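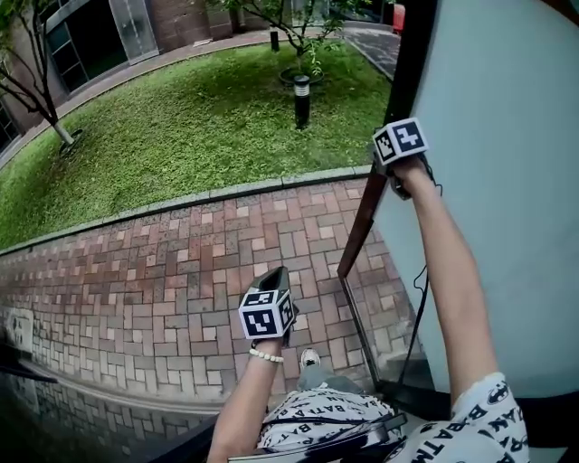 Window task, courtyard side. Right gripper up, markers clear.

The contract from Fontes specified 400 demonstrations of a window being handled from outside and inside. By Friday she had 51 that passed.

She had rented the ground-floor room in Pletenach for its window and its bad light. The procedure was fixed. Stand on the brick, raise the right hand, hold still until the tracker found both cubes, begin. An episode ran 20 seconds. If a cube turned away from the chest camera for too long, the software marked the episode red and she did it over.

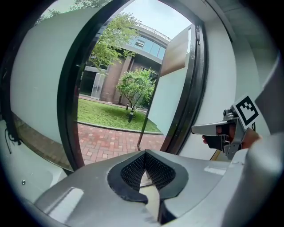
The reviewer at Kultau rejected episodes by number and gave no names. Episode 38: hesitation before contact. Episode 44: same. She watched 44 at half speed and found the hesitation, nearly a second long. She remembered it. She had been listening to someone on the stairs.

She wrote back that hesitation was part of how a person handled a window. The reply came after lunch. Kultau agreed, and asked for 90 more with hesitation, labeled.

She charged the batteries and went out to the walkway. In the first take she paused on purpose, and it looked wrong even to her. She deleted it. In the second she waited for the stairs - they were quiet - and then reached for the latch.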